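# Wired or battery hand-held grippers for demo recording?

**Dorothy Dawber**, 8 October 2020

We're setting up a bench to record two-handed demonstrations and I have to choose between two sets of hand-held grippers. One is the Gosling pair, which is wired. The other is the Jaltell pair, which runs on batteries and sends its data over wireless. Both come in under our limit of $3,000 and both have parallel fingers with a similar opening.

The tasks are light: hanging small items on hooks and racks, moving cups, folding cloths. Sessions would be 40 minutes with a break after. My worry with the wired ones is cable drag. My worry with the others is dropouts, as the controller has to line up both hands with the head camera. Has anyone used either for this sort of work?

---

**kurkavcombe_bench**

Wired. We had the Jaltells first and they were fine until the batteries got low, and then the left one would lag the right by a few frames. You don't notice while you're recording. You notice when you go to use the data and have to throw out half a day. Of 732 recordings in our first batch we kept roughly two thirds.

The Goslings haven't done that to us. Cable drag is real but you get used to it if you do these things:

- Run each cable down past the wrist and off the near side of the table, never across the top.
- Leave enough slack to reach the far corners with your arm straight.
- Do up the straps before you start. A loose strap will catch on anything with prongs.
- Zero both grippers with the fingers closed, every session.

For hook and rack tasks I'd also get the slimmer fingers. The stock ones are too wide to get between wires.

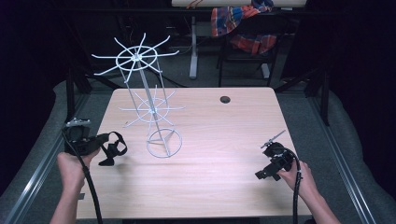 *Wired pair at the table with the white two-tier rack.*

Set your rack back far enough that you can bring both hands in without knocking the base.

---

**Mastora**

Depends on your budget. I've only used the battery ones, for 10 days, and had no trouble. They are heavier in the hand though, and my wrists were sore by the end of the week. Check what cameras your controller supports before you buy either.

---

**Dorothy Dawber**

Thanks both. I'm leaning to the wired pair. Will ask the supplier about slim fingers and whether they can get them here before December.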